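Shared Kitchens and Common Tables: Frequently Asked Questions
Stolton House Residents' Information

The following answers apply to all residents of Stolton House and to guests using the shared kitchens on the Okham and Umcombe corridors. They should be read together with the house rules supplied on arrival. Residents of the Hyvönen annexe have their own kitchens and are covered by a separate sheet.

When may the shared kitchens be used?
The kitchens are open at all hours. Between 11 p.m. and 6 a.m. residents are asked to keep noise low and not to use blenders or other loud appliances.

Who is responsible for clearing the common table?
Each resident clears the items he or she has used. Where several people have eaten together, all of them share the responsibility. The table should be left ready for the next person within 35 minutes of the end of a meal.

What may be left on the table between meals?
A single bowl of fruit may remain. Crockery, tools, sponges, food packaging and personal belongings may not. Items found on the table at the evening check will be moved to the shelf beside the door.

How should a mixed table be sorted?
Residents often find that a table has gathered things from several parts of the house. Food should be dealt with first, then bowls and cups, then kitchen tools, and lastly anything that does not belong in a kitchen. Loose fruit and grapes should be returned to the fruit bowl or the refrigerator. Bowls and cups go to the sink whether or not they look clean.

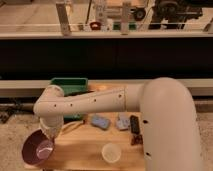
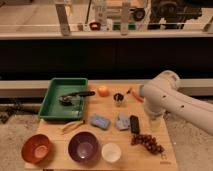 Remote controls belong to the television room and must be returned to the holder on the wall there. A missing remote control may be reported at the house office, extension 423. Please check the kitchen tables before calling.

May trays and bins be used to carry items to the sink?
Yes. Any open tray or bin kept in the kitchen may be used for this purpose, provided that it is emptied straight away and wiped before it is put back. Knives and other sharp tools must be carried separately. Trays should not be used for storing food overnight.

Where are can openers, pliers, tongs and similar tools kept?
Can openers, tongs and chopsticks are kept in the top drawer to the left of the cooker. Pliers and other household tools are kept in the office and must be signed out. They should not be placed in the cutlery drawer.

How should coloured bowls be washed?
The coloured bowls may be washed by hand or in the dishwasher on the short programme. Scouring pads should not be used, as they dull the glaze or surface. Light plastic cups should be placed on the upper rack only. Please stack bowls by size once they are dry.

What is the rule on sponges and soap?
Sponges are to be rinsed, squeezed out and returned to the dish at the sink. They are replaced on the first working day of each month, and more often if needed. Bars of soap should stay at the hand basin and must not be used for washing up.

How should the wooden tabletops be cleaned?
Wipe the surface with a well-wrung cloth and a little washing-up liquid, following the direction of the grain, and dry it with a clean towel. Bleach, cream cleaners and steam cleaners are not permitted. Hot pans must always be placed on a stand. Marks that do not come off with ordinary cleaning should be reported to the office, and residents should not attempt to sand or oil the wood themselves.

May I label my own crockery?
Residents may keep up to 2 bowls and one cup of their own in the shared cupboard. Each should carry the resident's room number on the base. Unmarked crockery is treated as belonging to the house.

What happens to items that are not claimed?
Unclaimed belongings are held in the office until the end of the month in which they were found. After that they are given away or recycled. Opened food is thrown away on the day it is found.

What should I do if something is broken?
Small breakages of house crockery need only be noted in the kitchen book. Damage to furniture or appliances must be reported to the office on the same day. A charge may be made where damage results from careless use.

Is there a limit on small appliances?
Personal appliances may be used in the shared kitchens only if they are rated at 600 watts or less and have been checked by the office. They may not be left plugged in after use.

Whom should I contact about the kitchens?
General questions should be sent to Nelli Laitinen, Residents' Services. Repairs and replacement crockery are handled by Ilari Hakala, who may be reached through the house office during opening hours. Changes to these rules are posted on the corridor noticeboards and take effect from the following September unless otherwise stated.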